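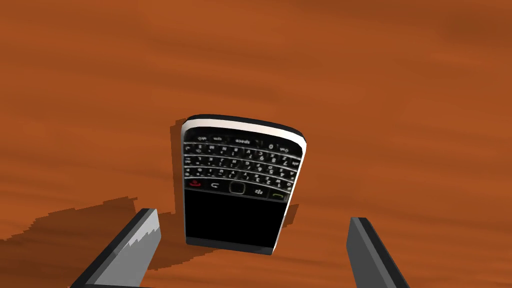 *Keyboard phone, glossy black front, on an orange-brown surface.*

**Visit report: Gisholm tile works, open day, 19 July 2021**

The Gisholm works opens its gates to the public once a year. In most years this happens in April; this year it was moved to the summer. Entry was free, hard shoes were required, and groups were sent around with a gap between them. The tour covered body preparation, pressing, drying, glazing and the kiln hall, in that order. The sorting line was closed for belt replacement.

Gisholm makes floor and wall tile in brown and gray stone patterns. Clay comes by road from the Hilar pit and is stored under cover in three bays. The bays are filled in rotation so that each batch rests before use. Wet milling follows, then spray drying to a powder with a moisture content that the plant holds within a narrow band. If the powder is too dry, the pressed tile laminates. If it is too wet, it sticks to the die.

The press hall is loud, and ear protection was handed out at the door. Two hydraulic presses were running, both on the large square format. Press no. 2 was rebuilt over the winter and now has a quick-change die frame. The guide gave the change time as 50 minutes, against most of a shift with the old bolted frame. Dies are still lapped by hand in a small room off the main floor — visitors could look in through the window only.

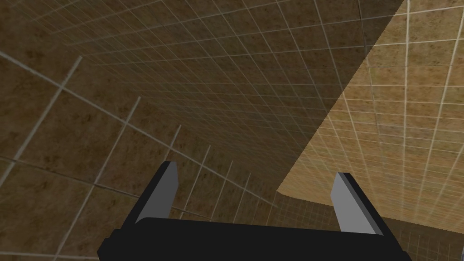
Works Visits, no. 13

Brown stone-effect tile is the main product, and the glazing line was set up for it. The base color goes on as a wet curtain. The pattern is then printed by inkjet from a library of scanned slabs, with the start point shifted from one tile to the next so that a laid floor does not show an obvious repeat. Repeats do still turn up in large rooms. The plant advises fitters to mix tile from several boxes before laying.

The roller kiln is the part of the works that most visitors come for. It is gas fired, with a separate control loop for each zone, and peak temperature on the current body is shown on the hall display in Fahrenheit and Celsius. Waste heat is ducted back to the dryers. Rollers are pulled and cleaned on a fixed schedule, and a rack of used ones stood by the exit end with glaze spots still on them.

Fired tile is checked for flatness, size and shade. Pieces outside the shade limits are sold as seconds through Tollance, the yard across the road, where full pallets only are offered. Body scrap from before firing goes back to the mills. Fired scrap is crushed and sold for road base.

The tour ended in the Gourlay building, the former pattern store, where there was a short talk on slip resistance and grout joints. The speaker's main point was that a narrow joint hides nothing if the tile is bowed. Where tile meets wood flooring, the advice was to leave a movement gap and cover it with a metal strip fixed on one side only.
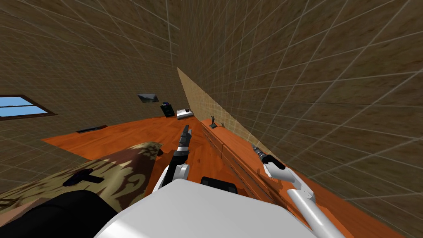 *Tiled walls with bright orange wood.*

Practical notes: parking is on the gravel lot north of the gate and fills early. The kiln hall is hot and has no seating. Price lists and a sample board of current colors were available at the exit, but the older gray range was missing from both.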